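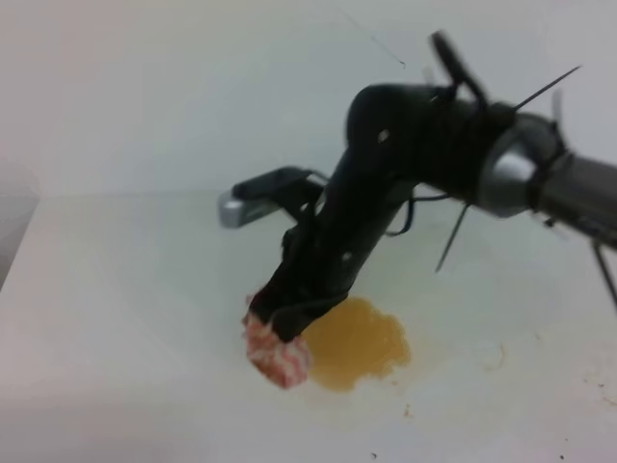 Sunday, January 14, 2018

Still nothing on the residence permit. I checked the Panel's site before breakfast and again after lunch, though it is a weekend and they never post on weekends. The status line reads "in assessment," same as it has since the fall.

The consultants at Futlow sent their monthly letter on Friday and I finally read it properly today. It says the Panel has 2,444 retirement and long-stay files open and that the new income rule will be applied to all of them, including the ones lodged before the rule was announced. Mine is one of those. The letter says Futlow has written to ask for a clear answer on this and has had no reply. They wrote the same thing last month in nearly the same words.

I went back through my own papers at the kitchen table to see where I stand. Pension statement, bank letters, medical form, lease, police certificate from home. The police certificate is the problem. It is good for six months and runs out in March. If they have not decided by then I will have to order another one, and the last one took 19 business days to come, plus the mail. I think I should order it now and lose the fee if I turn out not to need it. I wrote the form out but have not signed it.

The income side is closer than I would like. Under the old rule I cleared it easily. Under the new one I clear it only if they count the rent from the house in Vetton, and the guidance note does not say whether rent counts. It says "regular and assured income." The tenants have paid on time for years, so I would call that regular. I don't know about assured. I have written that down as a question for Futlow on Monday, along with whether a letter from the letting agent would help.

Walked down to Tawhiri in the afternoon because I was tired of sitting. The couple from the second floor were on the bench by the ferry ramp. They have been refused. One page, no reasons, 40 days to leave or file again. They are filing again, with a different agent and the full fee a second time. She said the refusal letter had the wrong apartment number on it. He did not say much. They have already told the school that the grandson will not be visiting at Easter after all, so the place they had held for him in the holiday class is gone.

I did not tell them about the rent question. It seemed small next to theirs.

Came home by the upper road. Bought bread, eggs, dish soap and a padded envelope for the certificate form. The shop had no stamps.

Called my sister at six. She asked, as she does, why I don't just come back and try again from there. I told her the lease here runs another year and the deposit is not refundable, and that a file withdrawn goes to the bottom if you reopen it. She said that sounded like a reason to be annoyed, which I am. We talked about her knee after that. The operation has been moved up and she will be on crutches for 2 weeks at least.

To do tomorrow: call Futlow when they open, stamps, sign the form, ask the bank for a fresh letter with the rent shown on its own line. Copy everything before it goes in the envelope.

Rain started at nine. Closed the back windows and went to bed early.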